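4장. 예약 게시와 승인 흐름 설정하기

이 장에서는 Dilitz에서 첫 캠페인 달력을 만들고, 게시물을 예약하고, 클라이언트의 승인을 받는 과정까지 다룹니다. 계정 연결(3장)을 아직 끝내지 않았다면 먼저 돌아가서 마치고 오십시오. 연결된 채널 없이 예약한 게시물은 아주 성실하게 아무 데도 올라가지 않습니다.

4.1 시작하기 전에 준비할 것

관리자 또는 편집자 권한이 있는 계정
연결이 완료된 채널 하나 이상
클라이언트 측 승인자의 이메일 주소(대표 메일 말고 실제로 읽는 사람의 주소)
게시할 이미지와 문구 초안

참고: 권한이 '열람자'로 되어 있으면 달력은 보이지만 버튼이 모두 회색으로 나옵니다. 브라우저를 바꿔도, 컴퓨터를 껐다 켜도 회색입니다. 관리자에게 권한 변경을 요청하십시오.

4.2 캠페인 달력 만들기

1. 왼쪽 메뉴에서 [캠페인]을 누르고 [새 달력]을 선택합니다.
2. 달력 이름을 입력합니다. '최종', '진짜최종' 같은 이름도 입력은 됩니다. 석 달 뒤의 본인에게 미리 사과해 두십시오.
3. 시간대를 확인합니다. 기본값은 가입할 때 쓴 컴퓨터의 시간대를 따릅니다.
4. 기간을 정합니다. 달력 하나에 게시물을 225건까지 넣을 수 있습니다.
5. [저장]을 누릅니다. 화면 오른쪽 위에 초록색 표시가 잠깐 나타났다가 사라집니다.

주의: 시간대는 첫 게시물을 예약한 뒤에는 바꿀 수 없습니다. 여러 나라의 클라이언트를 맡고 있다면 달력을 나라별로 따로 만드십시오. 점심 할인 안내가 새벽 세 시에 올라가면 '좋아요'를 누르는 사람은 대개 불면증이 있는 경쟁사 직원입니다.

4.3 이미지 올리기

1. 달력에서 날짜 칸을 두 번 누르면 게시물 편집 창이 열립니다.
2. [미디어]로 이미지를 끌어다 놓습니다.
3. 미리보기에서 채널별로 잘리는 부분을 확인합니다. 정사각형으로 자를 때 제품이 사라지는 일이 가장 많습니다.
4. 대체 텍스트를 입력합니다. 빈칸으로 두면 저장은 되지만 목록에 노란 삼각형이 계속 따라다닙니다.
5. 태그를 붙입니다. '제품', '매장', '행사' 정도로 시작하고, 태그가 74개쯤 되었을 때 정리하겠다는 계획은 세우지 마십시오. 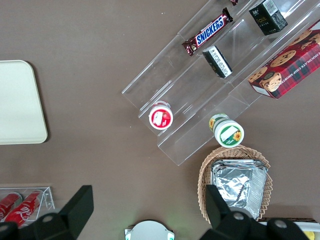

그림 4-1. 투명 계단식 진열대와 스니커즈.

보관함에 올린 이미지는 같은 작업 공간 안의 모든 달력에서 쓸 수 있습니다. 한 클라이언트의 이미지가 다른 클라이언트의 달력에 등장하는 사고를 막으려면 [설정] > [보관함]에서 '달력별 분리'를 켜십시오. 기본값은 꺼짐입니다. 왜 꺼짐인지는 저희도 개발팀에 여러 번 물어보았습니다.

4.4 게시물 예약하기

1. 문구를 입력합니다. 채널마다 다른 문구를 쓰려면 [채널별 편집]을 켭니다.
2. 날짜와 시각을 고릅니다. 현재 시각에서 30분 이내로는 예약할 수 없으며, 이때는 [지금 게시]를 쓰십시오.
3. [승인 필요]를 켭니다.
4. [예약]을 누릅니다. 달력 칸이 '승인 대기' 상태로 바뀝니다.

날짜는 2022년 6월 19일과 같은 형식으로 표시됩니다. 연도를 빼고 표시하는 옵션도 있으나, 작년 달력을 복사해서 쓰는 분에게는 권하지 않습니다.

참고: Cernus에서 옮겨 오는 경우 예약 목록을 CSV로 내보낸 뒤 [가져오기]로 한 번에 등록할 수 있습니다. 한 파일에 최대 200행까지 읽습니다. 이모지는 절반쯤 살아남습니다. 어느 쪽 절반인지는 가져온 뒤에 확인해 주십시오.

4.5 승인자 지정하기

1. [설정] > [승인]에서 [승인자 추가]를 누릅니다.
2. 이메일 주소를 입력하고 담당 달력을 선택합니다.
3. 승인 방식을 고릅니다. '한 명이면 충분'과 '전원 승인' 중 하나입니다.
4. 알림 주기를 정합니다.
5. [초대 보내기]를 누릅니다. 승인자는 별도 가입 없이 메일의 링크로 게시물을 보고 승인하거나 의견을 남길 수 있습니다.

주의: '전원 승인'은 승인자가 두 명일 때까지만 평화롭습니다. 네 명을 넘기면 게시물보다 의견란이 길어집니다. Verschueren 작업 공간의 운영을 맡았던 Cameron Mudgway는 의견란에서 글꼴 논쟁이 벌어지는 동안 6월 행사 안내를 행사 다음 날 승인받았습니다. 이후 그 작업 공간은 '한 명이면 충분'을 쓰고 있습니다.

승인 마감은 게시 예정 시각 전으로 따로 정할 수 있습니다. 마감까지 응답이 없을 때의 동작은 다음 중에서 고릅니다.

게시 보류: 게시물이 초안으로 돌아갑니다(기본값).
그대로 게시: 침묵을 동의로 봅니다. 계약서에도 같은 문구가 있을 때만 쓰십시오.
담당자에게 알림: 게시를 보류하고 담당자에게 메일을 보냅니다.

4.6 비서 역할과 전략 담당 역할 나누기

외부 인력과 함께 일한다면 역할을 나누어 두는 편이 편합니다. [팀] 메뉴에서 사람별로 지정합니다.

1. 예약과 업로드만 맡는 사람에게는 '작성자'를 줍니다.
2. 주제와 일정을 정하는 사람에게는 '편집자'를 줍니다.
3. 결제 정보를 볼 사람에게만 '관리자'를 줍니다. 전원을 관리자로 지정하는 것도 가능합니다. 다만 이 경우 고객지원에 "누가 달력을 지웠나요?"라고 문의하셔도 '관리자 중 한 분'이라는 답을 받게 됩니다.

4.7 문제가 생겼을 때

게시물이 올라가지 않음: 채널 연결이 만료되었는지 확인하고 3장의 재연결 절차를 따릅니다.
승인 메일이 오지 않음: 스팸함을 확인합니다. 이미 확인했다고 하시는 분도 한 번 더 확인합니다.
같은 게시물이 두 번 올라감: Fimel 연동과 Dilitz 예약을 동시에 켜 둔 경우입니다. [연동]에서 한쪽을 끄십시오.
달력이 비어 보임: 필터에 이전 태그가 남아 있습니다. [필터 초기화]를 누릅니다.

보고서 내보내기와 월별 성과 비교는 5장에서 다룹니다.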